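7. Running the two-arm table at an open day

7.1 Read this section before the doors open. Visitors will arrive early, and they will not have read it.

7.2 Power up from the Dinico panel, left arm first. Wait for both arms to finish homing before you let anyone past the tape.

7.3 Lay out the tableware and the small props along the back and sides. Keep the middle clear. Put one spoon down flat where the right arm can reach it.

7.4 Load the programme called Hadby and set the speed to 18. Faster looks better for a minute or so.

CAUTION: The stop button is for stopping. Children believe it is the start button, so stand next to it.

7.5 Start the spoon pick-up and say what the arm is about to do. Say it slowly – the arm will.

7.6 If the gripper misses, press Retry once. Do not pick the spoon up yourself and hand it over. Applause for this is kindly meant and does the project no good.

Note: At the Lodhi hall in March we had 300 visitors, and most of them asked whether it does the washing-up. The agreed answer is "not yet".

7.7 Between groups, park both arms and check the cables. 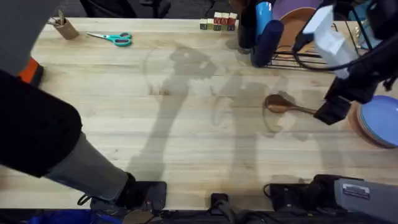
Reader's comment, Galtilon site: We ran 7.5 all afternoon and the talking was harder than the robot. Could you add a step for when a visitor wants to race it?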